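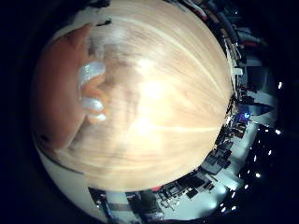
R. Harahap
Research Associate, Furniture and Interiors Group, Bindcombe Institute

3.2 Surface condition of the shared tables

The tables in the Prandomham reading rooms were surveyed in September, under the ordinary room lighting. Readers kept their usual places during the survey. Figure 1 shows one of the light-colored wooden tops, with a hand at its left side, the nails finished in a pale, glossy polish. The grain is long and pale, with faint darker streaks, and the overhead light leaves a washed-out patch near the middle of the varnished surface.

Figure 1. Varnished tabletop with overhead glare; hand at left.

Glare of this kind was the most frequent complaint in the comment cards. Of 2,347 cards returned, 1,933 mentioned reflected light in some form, and many of these named the center of the table - the place where an open book is most often laid. Complaints about scratches, stains and unsteady legs were far fewer and are treated in Section 3.4.

Each surface was scored on the Grovix gloss scale, which runs from zero to nine. Scores were taken at the center of the top and again near each edge, where sleeves and forearms rest. Edge scores were lower than center scores on most tables. We attribute the difference to wear, although the cleaning schedule may also play a part - the rooms are wiped down each evening, and the cloth does not always reach the middle of the larger tops.

No table was refinished before scoring. Tops with a cloth or paper covering were left out of the analysis and are listed separately in the appendix.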